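**Samstag, 21. Januar 2023, Neues aus dem Zirkel**

Der Küchenarm bekommt eine zweite Hand! So, jetzt ist es raus. Wer in den letzten Wochen bei uns in der Werkstatt war, hat es sowieso schon mitbekommen, weil der halbe Tisch voller Servohalter liegt und ich von nichts anderem mehr rede. Pretunley, unser Selbstbauprojekt zum Geschirreinräumen, war bisher ein einarmiges Gerät, das Teller am Rand packen und senkrecht in einen Korb stellen sollte. Einzelne Teller gingen ganz ordentlich. Bei zweien übereinander rutschte der hintere weg, und bei tiefen Tellern kippte mir das ganze Ding nach vorn.

Ich habe deshalb viel Zeit damit verbracht, mir anzuschauen, wie Menschen das machen. Eine Hand sitzt links am Rand, die Finger über die Kante gelegt, die andere stützt rechts unten, und dann geht es leicht gekippt zwischen die Drähte. Für die Drähte braucht man vor allem das Kippen, das hatte ich in meiner ersten Version komplett unterschlagen.
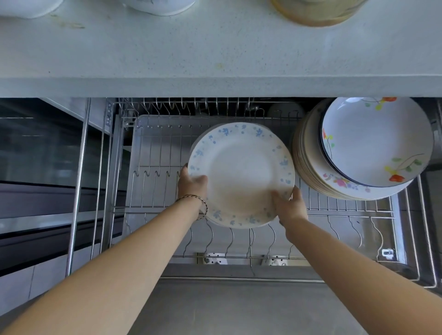
Wendell Villanueva hält dagegen, ein einzelner Arm mit einem breiteren Greifer hätte es auch getan, und zwei Arme bedeuteten erst einmal doppelt so viele Stellen, an denen etwas klemmt. Mit dem Klemmen hat er recht (ich habe am Mittwoch einen ganzen Abend lang ein Kabel gesucht, das sich im Ellbogen aufgewickelt hatte). Beim Greifer sind wir uns nicht einig geworden, also bauen wir jetzt beides. Der breite Greifer kommt an den alten Arm, der zweite Arm bekommt die schmalen Finger mit den Silikonkappen, und im Februar stellen wir beide vor denselben Korb.

Was mich am meisten beschäftigt, sind die Schüsseln. Ein flacher Teller ist nett zu einem Roboter, der hat einen Rand und eine Richtung. Eine Schüssel hat einen Bauch, und der stößt an alles, was schon im Korb steht. Von Hand spreizt man einfach die Finger hinten gegen die Rundung und fädelt sie über die Trennstäbe, während nebenan schon Glas und bemaltes Porzellan Platz wegnehmen. Meine Software sieht da im Moment nur einen weißen Fleck vor einem Haufen weißer Flecken.
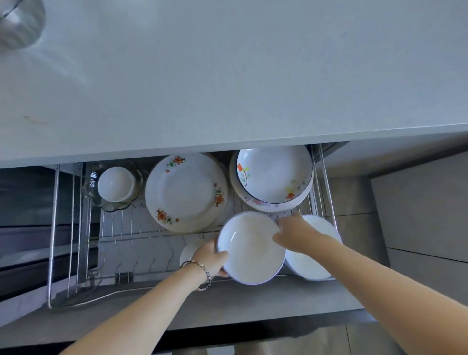
## Was am zweiten Arm dran ist

Die Reichweite liegt bei 36 Zentimetern, mehr gibt die Küchenzeile nicht her, ohne dass man sich beim Vorbeigehen die Hüfte stößt. Angetrieben wird er von vier Servos, die Ellenbogenteile sind gedruckt, die Grundplatte ist aus Aluminium gesägt (schief, aber sie hält). Die Steuerung heißt bei uns Abernathy und läuft auf einem alten Laptop ohne Deckel. Sie muss jetzt dafür sorgen, dass beide Hände gleichzeitig am Teller ziehen, und zwar in dieselbe Richtung. Beim ersten Versuch am Plastikteller hat das nicht geklappt, der Teller ist durch die Werkstatt geflogen und liegt seitdem hinter dem Bohrständer. Porzellan gibt es erst wieder, wenn der Plastikteller zwanzigmal heil im Korb gelandet ist.

Ein Wort noch zu den Körben. Ich hatte mit geraden Stäben gerechnet und dafür einen hübschen kleinen Suchalgorithmus geschrieben. Viele Abtropfgestelle haben aber geschwungene Trenner, die sich nach oben hin wegbiegen, dazu eine Reihe kleiner Haken, und das Ganze glänzt wie verrückt. Die Kamera am Arm verliert vor dem Edelstahl ständig die Kante. Wir probieren es nun mit schrägem Licht von der Seite und lassen den Greifer den Teller schon vor dem Korb aufrichten.

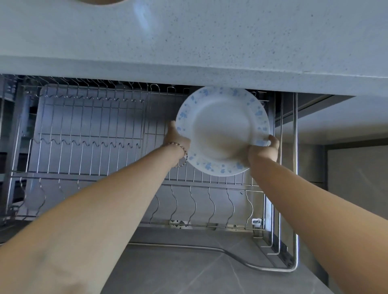

**Rubrik: Software**

Für das Training haben wir inzwischen rund 2.000 kurze Greifversuche zusammen, die meisten davon vom alten Arm und viele davon misslungen. Das ist gar nicht schlimm, die Fehlgriffe brauchen wir auch. Was noch fehlt, ist das Umstapeln auf der Arbeitsplatte. Da liegen Teller verschiedener Größe aufeinander, manche mit gewelltem Rand, und der Arm soll den obersten nehmen und den darunter in Ruhe lassen. Mit einem bunten Muster auf dem Teller klappt die Erkennung übrigens besser als bei reinem Weiß, über jede orangerote Blume freue ich mich also ehrlich!
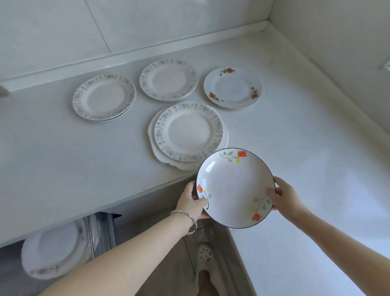
*Termine & Mitmachen*

Geschraubt wird weiter donnerstags ab sieben. Wer Plastikgeschirr übrig hat, am liebsten tiefe Teller, bringt es bitte mit und legt es in die Kiste unter dem Lötplatz. Und falls jemand schon einmal zwei Arme über einen gemeinsamen Bus angesteuert hat, ohne dass der eine immer eine Spur hinterherhinkt: bitte melden, ich bringe auch Kuchen mit.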